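Why I've gone off "up to"

My phone contract came up for renewal in February, and I did what I always do, which is leave it until the last evening and then panic. I'm with Curonach, have been for 7 years, and they wanted to move me on to their shiny new 5G plan. Up to 400 megabits a second, said the email. Up to! I live in a terraced house at the bottom of a hill, and on a good day I can send a photo to my sister if I stand on the landing.

I don't think the networks are lying, exactly. Somewhere there is a car park with a mast in it, and at four in the morning a person could stand there and get every one of those 400 megabits. Good for them. But I'm not buying a phone contract for the car park. I'm buying it for my kitchen and the train to work, plus the odd weekend at my mum's (where the signal comes and goes with the leaves on the trees, I swear).
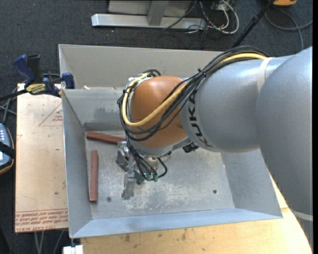

So I rang them up. I got a very patient man who offered to check my postcode, and the map he was looking at had my whole street down as "good outdoor". I asked about indoors. He said indoors could vary. I asked what it varied between and he put me on hold, and I listened to the same bit of piano for longer than I'd like to admit.

What I'd want is dull. Tell me the slowest speed I should expect at my address at teatime, when everybody's home and streaming. Put that number on the advert, the same size as the big one. If it's seven, say seven - I can live with that if I know before I sign. Kyrylo Melnychuk, who I share a desk with, reckons no network would ever go first, as they'd look worse than all the others overnight. He may be right, and that's the best argument I've heard for making the whole lot of them do it on the same day.

And while I'm moaning, the coverage maps. I looked at three of them, Curonach's and Flavanden's and Virág's, and my house was covered in a cheerful wash of colour on every one. You'd think I was living inside a mast. I'd take a blotchy, honest map over that any day, with a great big hole where my back bedroom is.

I went with Virág in the end, on a one-month rolling deal that costs a bit more. It's no quicker. But if it drives me up the wall I can leave in four weeks, and I'm finding I'll put up with quite a lot from a company when the door's open. My sister still gets her photos from the landing.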